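Virnness Changes How Its Photo App Saves Edits

Virnness has released version 28 of its mobile photo editor, and the main change concerns how edited pictures are stored. The app now keeps the original file and a separate list of adjustments. Earlier versions wrote a new JPEG each time the user tapped Save, so a picture edited in several sittings was compressed several times and lost detail along the way.

The adjustment list records each slider value, crop and filter in the order applied. A full-size copy is made only when the picture is exported or posted. According to the release notes, a typical list takes up 2 kilobytes, and the app holds up to 40 steps per picture. When the limit is reached, the oldest steps are merged into one. Merged steps can be removed as a group but can't be changed one at a time.

Filters are handled the same way. A filter is stored as a reference to a preset plus a strength value, so it can be weakened, swapped or taken off weeks later. Giang Trịnh, who leads the imaging group at Virnness, said the order of operations was the hardest part to settle. Grain and sharpening are now always applied last, at the export size. In the old version they were applied at the preview size and then scaled, which left coarse grain on large exports.

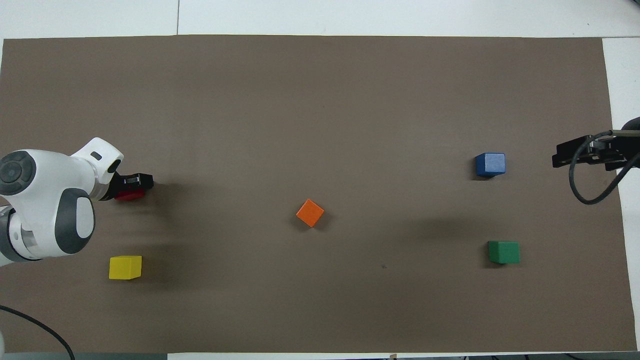 Does the new format work with pictures edited in an older version of the app?

Pictures saved before the update open normally, but their earlier edits are already part of the file and can't be undone. Only changes made in version 28 go into the adjustment list.

Presets made by other companies need a conversion step. The Andrade and Galell preset packs are converted on first launch, and Virnness says color results should match the previous version except in deep blues, where a clipping error was fixed. Users who relied on the old look can turn on "Legacy blue response" under Settings, Color. The switch applies to the whole library and is off by default.

Tien-fu Wei, who maintains the Risow preset pack, said its presets will be converted in an update planned for March. Until then they appear in the menu in gray and can't be applied to new pictures. Pictures that already carry a Risow preset are not affected.

Backup behaves differently as well. The adjustment list syncs separately from the picture and usually arrives first on a second device, so a thumbnail may show no edits until both parts are present. Deleting the app without syncing removes any list that hasn't been uploaded. The originals stay in the phone's photo library.

Two known problems are listed in the notes. Panoramas with a tilt correction may export with a one-pixel white line on the right side, and error 901 may appear when a picture is exported while the library is still being indexed. Vy Chu of the support team advises waiting for the indexing bar to disappear and exporting again. A fix for both is in testing.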